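3.2. Montaje y puesta a punto de la celda

La celda se instaló en el espacio de exposición de Bulix, contra la pared rotulada del fondo, y se mantuvo en el mismo sitio durante todo el trabajo. El brazo va atornillado a un pedestal de acero que construyó el taller Correa a partir de nuestros planos. En una primera versión el pedestal descansaba sobre cuatro ruedas con freno, y las repeticiones de una misma trayectoria daban diferencias que al principio atribuimos a la cinemática. Al sustituir las ruedas por patas niveladoras las diferencias quedaron por debajo de lo que permite apreciar la cámara de muñeca. Todos los datos de la sección 4 se tomaron con las patas niveladoras.

La pinza es de dos dedos articulados y lleva el cuerpo en una carcasa negra. Cada dedo está formado por placas metálicas unidas con pasadores, de modo que las mordazas conservan su orientación a medida que se cierran. El modelo de control supone que ambos dedos se mueven de forma simétrica respecto al eje de la herramienta. Esta suposición se cumple bien con la pinza recién ajustada y se degrada con el uso, como se detalla más adelante.

La cámara está fijada junto a la pinza y se mueve con ella. Se eligió esta disposición porque permite mantener los dedos dentro de la imagen durante toda la aproximación, de forma que el error se mide directamente entre las mordazas y el objeto, sin pasar por la calibración del pedestal. El inconveniente es que la vertical de la imagen no coincide con la de la sala más que en unas pocas posturas del brazo. El detector se entrenó con giros de imagen en todo el intervalo, y el operador trabaja con la imagen sin corregir. Probamos a mostrarle una versión enderezada por software, pero el recorte necesario eliminaba a menudo la punta de uno de los dedos y volvimos a la imagen original.

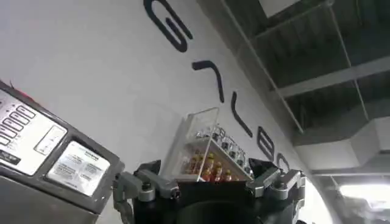

Figura 4. Vista de la cámara de muñeca con los dedos abiertos a ambos lados del expositor acrílico de frascos. A la izquierda, frontal de la máquina contigua.

El expositor transparente es el objeto más difícil del conjunto. Las paredes dejan ver el rótulo negro que hay detrás, y los bordes solo se distinguen donde reflejan la luz. El detector tendía a situar el contorno del expositor sobre los trazos de las letras, cuyo contraste con la pared es mucho mayor que el del acrílico. El contenido resultó más útil que el continente: las filas de frascos con líquido de tono anaranjado se segmentan de manera estable, y a partir de ellas se estima la posición de la caja con un modelo geométrico sencillo. Los tapones plateados, en cambio, producen brillos que cambian con cada movimiento de la cámara y se excluyeron del cálculo.

La máquina de acero inoxidable situada al lado limita el espacio de trabajo. En el modelo de colisión se representa como un único prisma, ampliado en todas las caras con un margen de 30 mm. Con un margen mayor el planificador dejaba de encontrar soluciones para la aproximación lateral. El panel de botones y la ventana de la etiqueta no se modelan por separado.

3.3. Calibración

La transformación entre cámara y herramienta se obtiene con el procedimiento habitual, mediante un tablero impreso colocado sobre una base plana. Se registran 30 posturas repartidas por la zona de trabajo, con inclinaciones amplias en los tres ejes. Las primeras calibraciones se hicieron con el tablero siempre de frente y daban residuos bajos, pero el error en posturas inclinadas era visible a simple vista al acercar la punta de los dedos a una marca conocida. Desde entonces la mitad de las posturas se toma con la muñeca girada.

El tablero se guarda en una funda rígida. Uno de los dos ejemplares se combó durante el mes de agosto y hubo que descartar las calibraciones hechas con él.

La exposición de la cámara se fija manualmente. Con exposición automática, cada vez que la luminaria del techo entraba en la imagen el resto se oscurecía y se perdían los bordes del acrílico. Con el valor fijo la luminaria queda saturada, pero la pared y los objetos próximos mantienen un nivel constante. El valor se elige con el brazo en la postura de aproximación y no se modifica a lo largo de la sesión.

3.4. Mantenimiento de la pinza

El mantenimiento estuvo a cargo de Marthinus Shezi, que llevó además el registro de incidencias. Antes de cada sesión se sigue una rutina breve. Se abre y se cierra la pinza en vacío varias veces, atendiendo al ruido y a la corriente del motor. Se comprueba con una galga que los dos dedos llegan al mismo tiempo al plano central. Se revisan los tornillos de las placas y se limpian las almohadillas con un paño humedecido en alcohol isopropílico, dejándolas secar antes de tocar el acrílico. Por último se tira suavemente del cable de la cámara en el punto de fijación – la avería más frecuente estuvo ahí y no en la mecánica.

El cable seguía inicialmente el trazado más corto, sujeto con bridas a la muñeca. En los giros grandes la brida actuaba como punto de flexión y el conductor acabó partiéndose dentro de la funda, con cortes de imagen intermitentes que costó localizar. El trazado actual forma un bucle holgado antes de la última articulación y se sujeta con abrazaderas de goma. No se repitió la avería en el resto de la campaña.

En total se contabilizaron 112 ciclos de agarre antes de la primera intervención sobre los dedos. La causa fue un pasador del dedo izquierdo que se había desplazado de su alojamiento y rozaba con la placa contigua. El roce no impedía el cierre, pero retrasaba ese dedo respecto al otro y desplazaba el expositor hacia un lado en el momento del contacto. Se desmontó el dedo, se sustituyó el pasador por otro de la misma medida y se aplicó fijador de roscas de resistencia media en los tornillos. La reparación llevó unos 79 minutos, incluida la nueva comprobación con galga. No fue necesario repetir la calibración de la cámara, puesto que su soporte no se había tocado; se verificó con tres posturas y los residuos no variaron.

Las almohadillas originales, duras, dejaban marcas en el acrílico. Se cambiaron por unas de caucho más blando suministradas por Stumberg. Son algo más gruesas, por lo que hubo que corregir en el controlador la posición de cierre y rebajar el límite de fuerza. El valor anterior se conservó en un perfil aparte, y conviene advertir que el controlador vuelve a cargarlo tras un corte de alimentación. En dos ocasiones se inició la sesión con el perfil equivocado; ahora el programa de arranque lee el perfil activo y se detiene si no coincide con el esperado.

3.5. Secuencia de aproximación

El brazo parte de una postura de reposo alejada de la pared y avanza con la pinza completamente abierta. La primera parte del recorrido se planifica con el modelo de colisión. Cuando el expositor queda entre los dos dedos, el control pasa al modo visual y la velocidad se reduce a una fracción de la nominal, que el operador puede ajustar desde la consola. El avance se interrumpe si la estimación de la caja falta durante varias imágenes seguidas. En ese caso el brazo retrocede por la misma trayectoria y el intento se anota como no completado, sin reintento automático.

El cierre requiere confirmación del operador. El módulo de registro, adaptado del que se empleó en el proyecto Wunley, guarda la imagen de la cámara, la apertura de la pinza y la corriente del motor con una misma marca temporal. La corriente fue la señal más informativa para el mantenimiento: en los datos previos a la sustitución del pasador aparece ya un pequeño escalón a mitad de carrera, que en su momento pasó inadvertido. La comprobación de ese tramo se incorporó después a la rutina de inicio descrita en el apartado 3.4.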